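Odine: Terrassentisch, Bestand und Abräumen
README, Stand 5.9.24

Ordner 2 enthält eine Liste, was vom Tisch im Freien wohin gehört. Gepflegt von Salamatu Boateng, die auch Beschwerden entgegennimmt, ungern.

Felder: gegenstand, platz, gehoert_weg (ja / nein / Streitfall)

Bekannte Lücken: Krümel fehlen. Tassen ohne Besitzer stehen seit April unter "Streitfall".
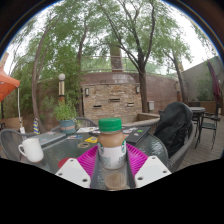 Getränke gelten als "gehoert_weg: ja", auch mit Rest. Die Flasche mit dem grünen Schraubdeckel fällt darunter, der pinke Teller ebenso. Zugeklappte Laptops bleiben liegen.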